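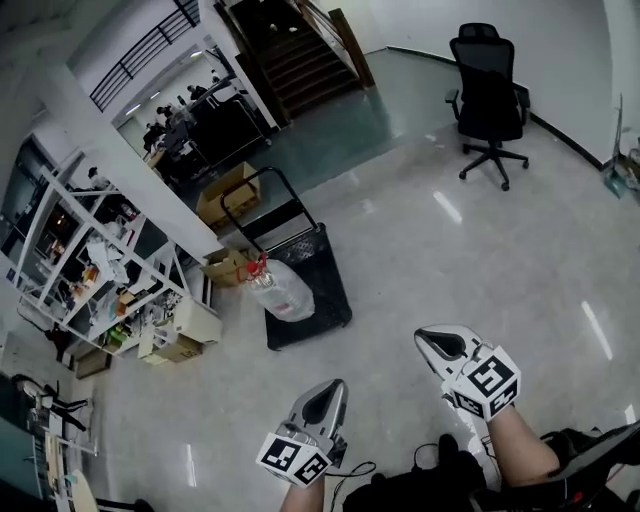
Flutum is a rank tracking and site audit tool sold by Jandon, and I ran it for six weeks on a small store that sells camping water gear. The store has 2,291 indexed pages, most of them thin product variants. One of its better landing pages covers moving water by hand, the sort of setup where a large clear jug with a red cap rides on a black rolling cart, and I used that page as the main test case. It ranks for a long list of low-volume phrases, so any error in the tracking data shows up quickly.

Setup took one evening. The crawler needs a verified domain and a sitemap. It read ours without trouble but ignored the crawl delay in robots.txt until I set the same value by hand in the project options. Jandon support confirmed this and said a fix is planned for September.

The base plan allows 1,000 tracked keywords and one full crawl a week. Positions were checked daily and matched my manual searches closely on desktop. Mobile results were less steady. On the water page, several phrases were shown two or three places too high whenever a local pack was present. Gianni Pace, who does the store's link work, saw the same offset on his own account.

The audit report is the stronger half. It found duplicate titles, redirect chains and a set of canonical tags pointing at deleted pages. It flagged roughly 4,000 issues on the first pass, though a third were the same missing alt attribute in a template footer. Grouping by template would fix that. For now you export to CSV and sort it yourself.

Backlink data is poor. New links took more than two weeks to appear, and lost links stayed listed. Garia is faster here and costs a little more.

Worth the price for audits on a site under 5,000 pages. Keep another source for links and check mobile positions by hand.

3 min read
6 comments
Shares: 14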